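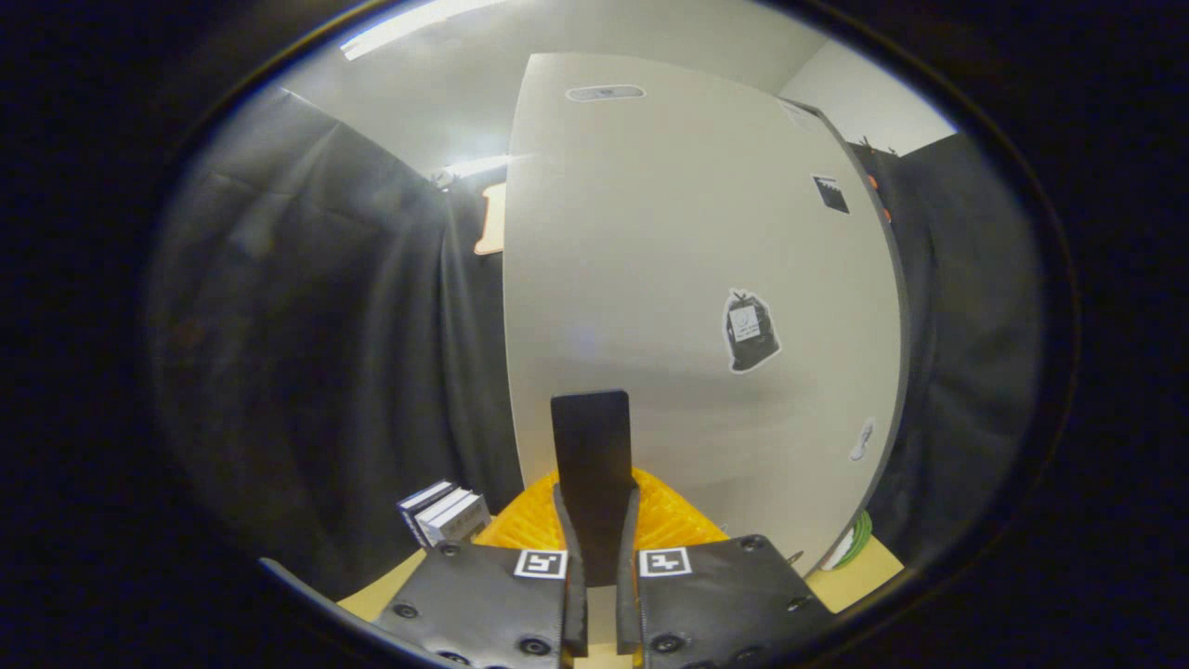 Hafþór Brøndum me escribió que leer en voz alta a un adulto le parece una pérdida de tiempo, que para eso cada uno tiene sus ojos. ¡Y yo que llevo desde agosto sin hablar de otra cosa! En casa empezamos con una novela de 74 capítulos, uno por noche, y ya no sé cenar sin pensar en el siguiente. La voz obliga a ir despacio, te hace tropezar con los nombres raros, descubre chistes que en silencio se pasan de largo – y las frases malas también, claro, que ahí no hay quien las esconda. En la librería Kurnimska, en Ternau, leen los viernes a las siete, diecisiete sillas y casi siempre alguien de pie. Fui una vez por curiosidad y salí con ganas de leerle hasta el periódico a mi hermano. Hafþór, vente un viernes, te guardo sitio.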